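Danica Mladenović has kept the visitor register at Mount Dristow since 2011, and she has walked to the crater rim in every month of the year. The summit is 1232 metres high. The last 229 metres of the track have been closed since October, when gas readings at the north vent went up.

"People ask me when it will erupt," she says. "I tell them I write down names and measure fences."
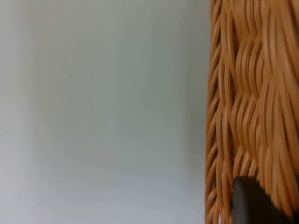 The closure has changed her work more than she expected. Walkers now stop at the lower hut, where she spends most mornings with the logbook and the radio. She used to pin the hazard map to a post outside, but the wind took it twice. Indoors she wants a plain, pale grey wall for it, with no trim or outlets to work around, so the colours of the zones stand out. "Red is the crater, orange is the ash slope. If they can't read that from the door, I've hung it badly."

Her colleague Devendra Nishad looks after the instruments on the Udent side. He says the crater lake has changed colour before without anything following, and he doesn't read much into it. He is more worried about the old lava channel above Kotosdale, where loose rock comes down after rain. 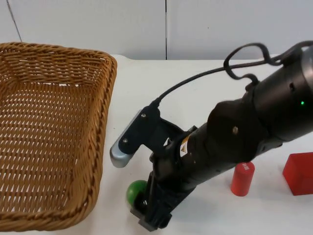 "That channel needs a proper barrier," he says. "A sign is fine until it's under a metre of gravel."

Mladenović agrees, though she would put the track first. The detour adds 79 metres of climbing, and older walkers notice it. The next gas survey is in autumn, and the rim stays closed until then.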